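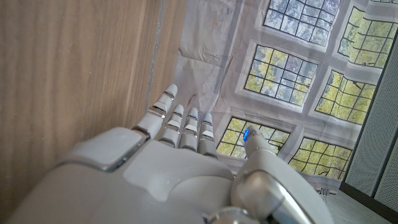
Amano Users Board > Teaching and Demonstration > Hand-guided or remote demonstrations for cabinet work

Started by kpryor_druvlow, 18/09/2019

kpryor_druvlow
Posts: 92

Colleagues,

Our laboratory at Druvlow is preparing a revised procedure for teaching manipulation tasks by demonstration, and I would be grateful for the views of other sites before the draft is submitted for approval.

The task family is cabinet work: approaching a wooden side panel, finding the front edge with the fingers, opening a door, and closing it again. The arm carries a four-fingered hand with a thumb, and the main record of each demonstration is taken by the small camera at the wrist. A printed backdrop of windows and foliage hangs behind the work area.

We have recorded 417 demonstrations to date. Part of the set was made by hand guidance, with the operator holding the forearm and leading the robot through the motion. The remainder was made by remote control, with the operator wearing the Zanura glove at a desk outside the cell.

The draft currently states that hand guidance shall be the standard method and that remote control may be used only with the written consent of the supervisor. I wrote that sentence in August and am no longer certain that it is correct. I would ask members to state which method they use for contact tasks and on what grounds.

Kiri Pryor
Druvlow

t_sasaki
Posts: 417

Dear Ms. Pryor,

Thank you for raising the matter. At Nastthorpe we ended hand guidance for contact tasks last year. The principal difficulty was force. An operator who leads the arm against a panel supplies part of the contact force through his or her own body, and the joint torque readings then describe the operator and the robot together. When the policy is run without the operator, it presses too hard or hardly at all.

A second difficulty is the fingers. One can lead a forearm quite well, but it is not practical to lead four fingers and a thumb at the same time. Our operators tended to set the hand to a fixed shape and move the arm only. The recorded finger motion was of little use for learning.

I would suggest that the sentence in your draft be reversed.

Takumi Sasaki
Nastthorpe

benchnotes
Posts: 38

I must disagree with the previous reply, at least in part. Remote control removes the operator's sense of touch altogether unless the glove returns force, and the standard glove does not. Our remote demonstrations contained long pauses just before contact, while the operator tried to judge distance from the video. The learned motion then contained the same pauses.

Hand guidance gave us shorter and smoother approaches. New staff also required one morning of instruction with it, against a full week for the glove.

t_sasaki
Posts: 418

The pauses are a matter of training and camera placement. With only the wrist view, the operator cannot judge the gap between fingertip and wood. We added a fixed side view for the operator's use alone. It is not included in the training record. Hesitation before contact was much reduced.

With respect to the week of instruction, I consider it a reasonable cost.

benchnotes
Posts: 39

I would question whether it is proper to give the operator a view that the robot will not have. The operator then acts on information that the policy cannot obtain. Our review group rejected that arrangement for this reason.

marlow_cell4
Posts: 15

May I add a point on the backdrop? Ms. Pryor mentions a print of windows and foliage. We used a printed cloth for several months and found that creases and folds were a stronger visual cue than expected. The policy performed well until the cloth was taken down and hung again, after which the approach drifted toward the wrong side of the panel.

I recommend that the procedure require the print to be rehung or exchanged at set intervals, and that the date of each change be entered in the session log. If a single print is used throughout, the results should be reported with that limitation.

kpryor_druvlow
Posts: 93

I thank all members for their replies.

To marlow_cell4: the point is well taken. The print has visible creases, and the draft says nothing on the subject. I shall add a clause. May I ask what interval you adopted?

To Mr. Sasaki: I have examined our own torque records in light of your remarks. The hand-guided sessions do show the pattern you describe during the closing motion. During the free approach the two methods are hard to tell apart.

To benchnotes: would your objection to the side view also apply if it were used only in the first sessions of a new operator and then withdrawn?

marlow_cell4
Posts: 16

We change it every 3 sessions, and always between operators.

benchnotes
Posts: 40

If the view is withdrawn and the early sessions are excluded from the training set, I would have no objection. I would ask that the exclusion be stated in writing - operators are reluctant to discard work they have completed.

t_sasaki
Posts: 419

That would be acceptable to us also, although I maintain that the side view does less harm than is suggested here.

One further remark on finger motion. The glove should be recalibrated whenever it is removed, including for short breaks. Thumb readings shift more than those of the four fingers, and a small error at the thumb is enough to spoil a grasp on a door edge.

kpryor_druvlow
Posts: 94

The revised wording, which I shall submit this week, is as follows.

"Section 4. Hand guidance may be used for free motion of the arm. Any part of a task in which the hand touches the cabinet shall be demonstrated by remote control. The glove shall be calibrated at the start of each session and each time it is put on. Practice sessions in which the operator is given an additional view shall be logged and shall not enter the training set. The backdrop shall be rehung or exchanged every 3 sessions and between operators."

The question of joining a hand-guided approach to a remote contact phase within one recording remains open. Our software treats them as separate files, and the change of method leaves a visible jump in wrist speed. If any member has a working method for this, I would be glad to receive it here or by private message.

Kiri Pryor
Druvlow

benchnotes
Posts: 41

We bring the arm to a full stop before the change and trim the stationary portion afterward. It is not elegant, and Mr. Sasaki will no doubt object to the trimming.

t_sasaki
Posts: 420

I do object. The trimmed portion should at least be kept with the original record. I will send Ms. Pryor our script for blending the two phases once it has been cleared for release.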